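Gremon Ironing Board Covers 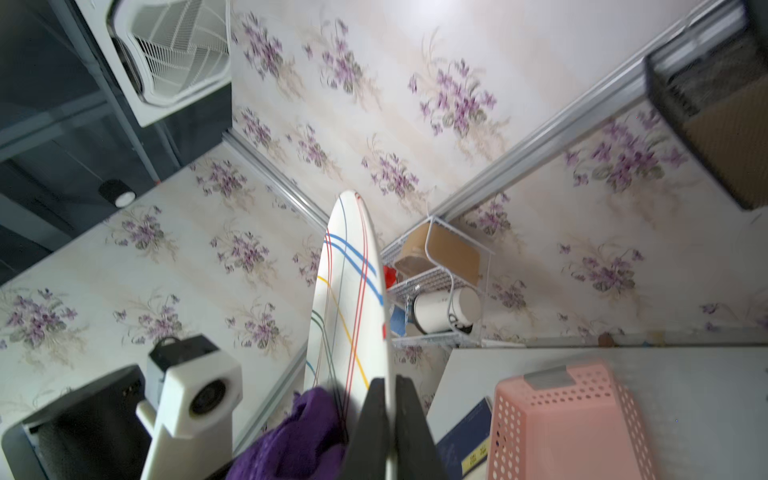
Gremon cover in white with the crossing check.

Replacement covers for full-size domestic ironing boards, cut and sewn at our Clanine workroom. The Gremon is our standard cover and has been in the range longer than any other. It fits most boards with one rounded end and one broad end.

Details

Fabric: 100% cotton, woven, washed before cutting
Fixing: drawcord in a stitched channel, with toggle
Underlay: sold separately (see Stulla felt, below)
Washing: 40 degrees, no bleach, line dry
Order code: 263
Guarantee: 3 years on seams and cord

Choosing a size

Measure the board itself, without the old cover. Take the length from the tip to the end of the board, leaving out any iron rest, and the width at the widest point. Covers are cut with a turn-under on all sides, so do not add anything to your figures. If you fall between two sizes, order the larger. The cord will take up the difference.

Boards with a square tip, sleeve boards and table-top boards need the made-to-measure service. Send a paper pattern drawn round the board with your name on it. Patterns are returned with the finished cover.

Fitting

Lay the cover face down on the floor and place the board on it with the legs folded. Pull the rounded end on first and work back along both sides. Draw the cord until the fabric is flat, slide the toggle up and tuck the spare cord under. A new cover will give a little in the first few weeks and the cord should then be tightened once more.

Take the cover off before the legs are oiled. Oil marks on cotton are hard to shift.

Stulla felt underlay

A thick wool-mix felt which lies between the board and the cover. It has no fixings and is held by the cover. The felt should not be machine washed. Shake it outdoors and air it flat. We suggest a new felt with every second cover. Old blankets will do the same job if folded without ridges.

Rutherford heavy cover

For workrooms and guest houses we make the Rutherford, in plain unbleached cotton drill with a double-stitched channel and a thicker cord. It is stiffer to fit than the Gremon and comes in natural only. Discounts start at 30 covers, which may be in mixed sizes.

Ordering and delivery

Orders are taken by post or telephone. Standard sizes are normally sent within the week. Made-to-measure covers take longer, and longer still in September when the workroom is busy with school orders. Unused covers may be returned for exchange or refund. Made-to-measure covers can only be returned if faulty.

Trade enquiries and fabric samples: ask for Finlay Dalgleish.

Prices are on the separate list, revised January 2007.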